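Killosico

A word list of knitting and sewing terms in everyday English, with Swedish alongside wherever I have it.

I started this because I inherited a shoebox of patterns from Hedvig Fagerlund, who taught me to knit and wrote all her notes in a mix of two languages, often inside one sentence. Half the words weren't in any dictionary I owned (or they were, and meant something about boats). So I began a text file, the text file got long, and now it's this!

What's in it

There are 278 entries in the main file, terms.csv. Of those, 223 have a Swedish word next to the English one. The rest are English only for now, mostly sewing machine terms that Hedvig never needed, as she did everything by hand and was a bit snooty about machines.

Each row has 4 columns:

term – the English word or phrase, lower case, singular
sv – the Swedish word, blank if I don't have one
meaning – one or two sentences in plain words
source – a short code for where I found it

The source codes are HF for Hedvig's notes, LF for Lorraine Fairweather (more on her below) and ME for things I just know from doing them. If a row says ME and you disagree with it, you may well be right. Please tell me.

How to open it

It's a plain comma-separated file in UTF-8. Any spreadsheet program will do, but pick UTF-8 when it asks, or the å, ä and ö turn into soup. Meanings that have a comma in them are wrapped in double quotes. I've opened it on my old laptop and on my phone and both were fine.

There's also a file called oddments.txt with words I couldn't pin down. Hedvig used "snurrkant" for some kind of edge and I've asked everyone I know, and I still have no idea if it's a real word or hers. It's in oddments until I find out.

Things I went back and forth on

American or British terms? I went with American for the term column, so it's bind off and not cast off, and stockinette and not stocking stitch. British words go in the meaning when I know them. Crochet is where this gets really messy – a double crochet is one thing here and another thing over there – so I've left crochet out of this version altogether. Sorry, crocheters! I love you, I just can't face it yet.

Rib and jersey gave me a headache too. People in shops call all sorts of stretchy fabric "jersey", and I've seen "rib" used for a stitch, for a cuff and for the whole cloth. I gave rib two entries, one for the stitch pattern and one for the fabric you buy off a roll. Jersey has one entry and a long meaning.

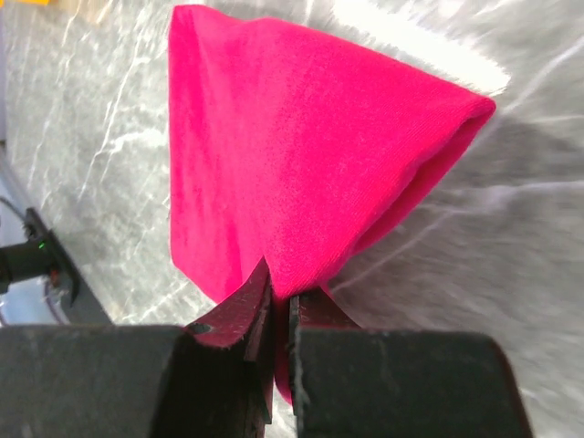 Fold, turn-up, hem and cuff are four separate entries as well, and Lorraine thinks that's one too many. Her argument is that a turn-up is just a cuff with less work in it. Mine is that Hedvig had a different Swedish word for each, and I'd sooner keep them apart and let you merge them if you like. It's your copy, do what you want with it.

Known problems

Some meanings lean on other entries. If you look up "gusset" you'll need to look up "heel flap" next, and then probably "pick up". I've tried to untangle the worst of it.

The spelling of the Swedish is Hedvig's, and she was not a careful speller. Lorraine fixed plenty of it one long Saturday at my kitchen table, but she learned her Swedish from evening classes, so between the three of us there will be mistakes.

Yarn weights aren't covered. I tried, and every label in my stash said something different.

Using it

Copy it, print it, change it, put it in your own pattern book. I'd like a mention of Hedvig by name if you use a big chunk of it. Please don't sell the list by itself.

Sending me words

Open an issue with the word, what it means and where you heard it. Regional words are very welcome, and so are grandmother words. I add new ones in batches, usually in October when the evenings get dark and I'm back in the knitting chair anyway.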